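Kutville Students Release Simulated Rooms for Home Robot Practice

KUTVILLE, 2021-12-21 — The robotics club at Siston Technical High School has released Tinell, a free set of 1,154 simulated rooms for testing home robot software. The club's 30 members began the project in October under adviser Renato Tolentino.

Each room is built by a script that picks the walls, floor and furniture, then sets small items on top. Club members write code that must find an item and plan a path to it. A run takes around 5 minutes on a school laptop.

"We only have one real robot, and everyone wants a turn," said Na-rae Noh, a senior who leads the software team. "Now people can test at home first."

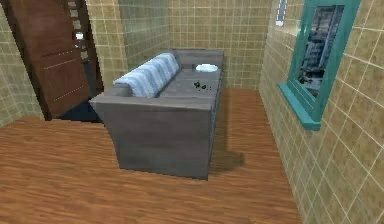
Teams will use the rooms to prepare for the Ji Cup, a regional student contest — entries close at the end of winter break. Other schools may download Tinell from the club's page and send in rooms of their own. Questions can be left with the Siston main office.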